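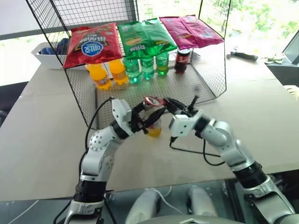 **Skotstead opens its first self-serve snack corner, Sunday at noon**

SKOTSTEAD – Prata, the neighborhood grocer on the ground floor of the old Clotberg building, is opening a snack corner for people who want a drink and a bag of chips and don't want to stand in the main checkout line to get them. The corner opens to everyone on Sunday at noon, and the first 21 visitors get a free bottle of soda with any bag of chips.

The corner grew out of a winter of notes left in the store's suggestion box. Students on their way home, bus drivers on a short break, parents with a hungry kid in tow – they all asked for much the same thing, a quick place near the door with drinks they could see and reach. Prata has cleared 2 old magazine racks from beside the entrance to make room.

"I've wanted to do this for years, and I'm so happy with how it came out," said Shamim Kazmi, who owns Prata and picked the snacks herself. "We tried deep wooden shelves first and everything vanished into the back. The black mesh ones are so much better! You can see right through the sides, the drinks stand up underneath, and the chips go flat on top where the colors show."

Kazmi has gone for bright bags and bright bottles wherever she could. Chips come in red, green and pink bags, and there is orange soda on the level below. Small bottles get their own place on the table in front, within easy reach of younger customers (and of anyone who would like just a few sips of something sweet).

The shelves are tabletop units from Eltari, a small workshop on the other side of town. They wipe clean with a damp cloth, and one person can lift them off the table when it's time to mop. Paavo Jääskeläinen, who runs the workshop, came by on 3 evenings to help try out different heights.

"A drinks shelf sounds like a simple job, and then you start standing bottles in it," Jääskeläinen said. "Shamim brought out every shape she sells. We moved the top up, we moved it down again, and we ate a lot of chips along the way. It was a great way to spend an evening."

Shoppers had a say in the stock, too. Prata put a ballot sheet at the register and collected 2,107 votes on which snacks should go out first. Orange soda won by a wide margin. Salted nuts did better than anyone on the staff had guessed, and will be added in November along with a few hot drinks for the cold months. Voting goes on after the opening, with a fresh sheet at the register each month.

Payment is by card or coin at a small counter next to the corner. Customers who bring their empty bottles back can drop them in the crate by the door – the store will take them to the recycling point with its own.

**Opening day**

Doors to the snack corner open Sunday at noon. Kazmi and Jääskeläinen will both be there through the afternoon, and visitors are welcome to ask about the shelves or suggest a favorite snack. The rest of the store keeps its usual Sunday hours.

**Press contact**

Shamim Kazmi, Prata, Clotberg building, Skotstead. Reporters who would like to visit before the opening can ask for her at the register any morning.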